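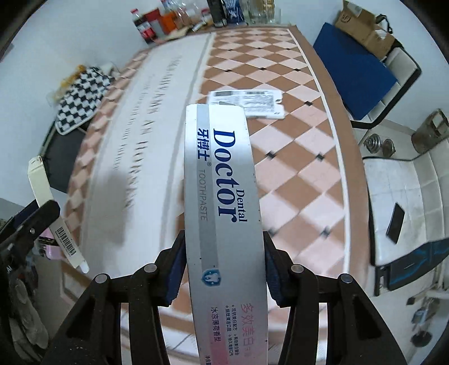 Reading the Small Print: How Households Sort, Store and Discard Packaged Health Goods

Final Report, Consumer Studies Project
Department of Applied Social Science, Sadport College
Supervisor: Donal Geraghty

1. Background

Most homes hold a mixed stock of personal care products and medicines bought without a prescription. The outer carton is often thrown away soon after purchase, and with it goes the printed information on ingredients, use and expiry. This report presents the findings of a study of how residents of Sadport treat that carton, and whether the language on it affects how long it is kept.

The project was carried out by a team of four students during the second year of the program. Fieldwork began in November and took place in two districts, Doherty and Sirnon. Doherty is an older area with many single-family houses. Sirnon was built later and has a larger share of rented apartments, including many homes in which a language other than English is spoken.

2. Method

A printed questionnaire was delivered to 3000 addresses. Completed forms were received from 1038 households. Forty-four of these were set aside for missing answers on the main questions, leaving 994 for analysis. Each form asked where health goods were kept, when the carton was removed, and who in the home was expected to read the leaflet.

The team then held follow-up interviews with 228 of the responding households. Interviews were conducted in English, Mandarin or Polish, depending on the wish of the person interviewed. Responses were entered twice by different team members and compared. Differences were settled by returning to the paper form.

3. Findings

3.1 Storage

The bathroom cabinet was the most common storage place in Doherty. In Sirnon the kitchen was named more often, usually a high cupboard or a drawer near the stove. Several people said they had moved their medicines out of the bathroom after reading advice about damp, but had left toothpaste and creams where they were.

3.2 Language of the carton

Households that bought imported goods tended to keep the carton longer. In interviews, the usual explanation was that the tube or blister pack inside gave too little information by itself. Older relatives often read the carton aloud for younger ones who spoke the language but did not read it well.

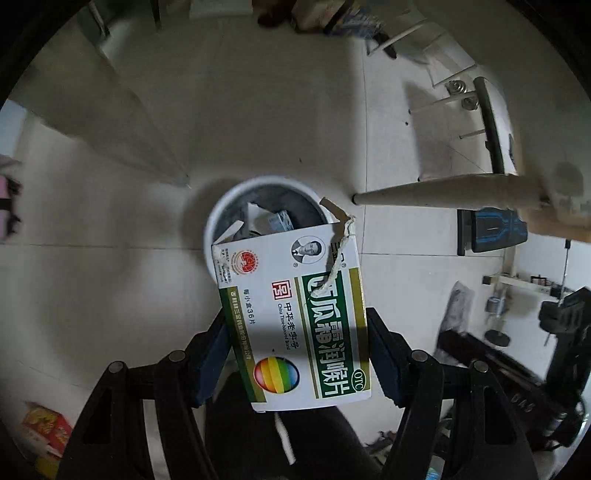

Figure 1. Carton of watermelon-frost throat lozenges with Chinese labeling and OTC mark.

Symbols were less helpful than expected. Many of those interviewed knew the letters "OTC" but could not say what they stood for. Expiry dates caused more trouble, chiefly where the order of day and month was unclear.

3.3 Disposal

Cartons were recycled in both districts. Leaflets were not, and were mostly placed in general waste. Few households knew that unused medicine could be returned to a pharmacy.

4. Limits of the study

The sample was not random, and people with an interest in the subject may have been more likely to reply. Opened packs were not inspected, so all statements on storage rest on what respondents reported. A planned comparison with packaging samples from Nuratex was dropped when the samples did not arrive in time.

5. Recommendations

The team recommends that local pharmacies display a short notice on medicine returns in the main languages of each district. It further recommends that expiry dates be printed with the month in letters. A copy of the questionnaire and the coding sheet is held in the department office and may be consulted on request.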